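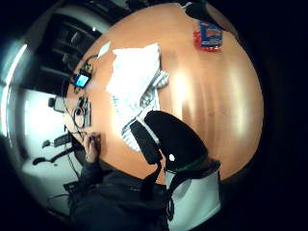 Page last modified: March, 14:12

Search this forum Go Advanced search

Staff Forum > Records and Correspondence > Retention of paper drafts

Randa_Saliba wrote:
Departments are asked to comment on the proposal to shorten the retention period for paper drafts from 12 months to five. The proposal applies to working drafts only. Signed originals remain under the present schedule. The storage room at Baudry now holds 837 boxes, and the lease does not provide for more.

vandusen_d wrote:
The Grants Office does not support the change. Auditors have twice requested handwritten notes from the margins of drafts, and in both cases the request came after the eighth month. Five months would have left us without them.

P.Texier wrote:
With respect to the previous post, margin notes that explain a decision should be entered in the case file when the decision is made. Section 14 already requires this. My office supports the proposal as written.

vandusen_d wrote:
Section 14 refers to decisions. It does not mention calculations, and those were what the auditors wanted.

natalina.piras wrote:
Could drafts containing calculations be scanned to Fomix before disposal? Our unit has done so for a year, and the work takes one clerk around an hour each week.

Randa_Saliba wrote:
The suggestion will be added to the revised text. Comments remain open until the end of the month.

P.Texier wrote:
Scanning is acceptable to us if the cost is not charged to individual offices.

Contact the Records Office | Copyright Sernum | Back to top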